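Flokinlow Shape Sorting Cell - Working Group
Minutes of the October meeting
Thursday, 2:00 p.m., training room, Girnari site

Present: production (two), maintenance, quality, safety, shift representatives (days and nights), Petkov integration team by phone.
Apologies: purchasing.

1. Minutes of the previous meeting
Accepted with one correction. Item 4 should read "night shift", not "both shifts".

2. Status of the trial cell
Petkov reported that the arm remains on the bench and is not connected to the packing line. Work is limited to pushing colored blocks on the wooden board with the rod tool. The block set stays as agreed: red, blue, green and yellow, two of each, in mixed shapes. Production asked when real parts would be used. Petkov replied that the controller has to separate pieces that touch before parts are worth trying. Blocks that end up side by side are still the main source of stops.

The log for the period shows 247 runs, of which 20 were stopped by the operator. Quality noted that the log does not record why a run was stopped. A reason field will be added. 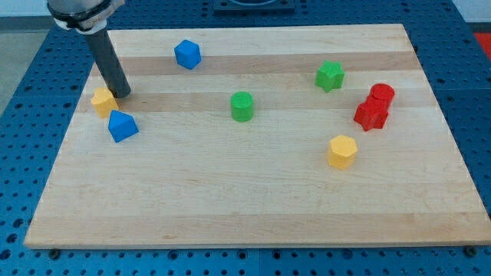 Maintenance asked whether the rod could be changed without calling Petkov. Petkov agreed in principle, provided the tip position is checked afterward. A written procedure is needed first.

3. Effect on staffing
The day shift representative asked for a clear statement on hand sorting. Production stated that no sorting position will be removed during the trial. After the trial, the Fosis line would keep its sorters, with part of each shift moved to cell supervision and reset work. The representatives asked that this be put in writing before the next meeting.

The night shift representative raised the reset task. Operators now place the blocks by hand between runs, and this is being done on top of normal duties. Production accepted that it has to be counted as work time. Reset and supervision will be entered under a separate job code.

Pay grade for cell supervision was discussed and not settled. Production's view is that it falls within the present grade. The representatives do not agree. Carried forward.

4. Training
Each operator assigned to the cell will have 5 hours of instruction, during paid time. Night shift sessions will be held at night - the earlier plan to bring people in during the day is withdrawn.

5. Safety
Safety asked that the stop button be tested at the start of every shift and the test signed for. Agreed. Reaching over the board while the arm is enabled is not permitted, including to straighten a block.

6. Budget
Request for $700 for spare rods and a second block set. Approved.

7. Actions
Add stop reason to run log - Petkov
Draft rod change procedure - maintenance
Written statement on sorting positions - production
Set up job code for reset and supervision - production
Shift start test sheet - safety

8. Other business
The night shift representative asked for a stool at the cell. Production to order.

Meeting closed at 3:10 p.m. Next meeting in November, same room.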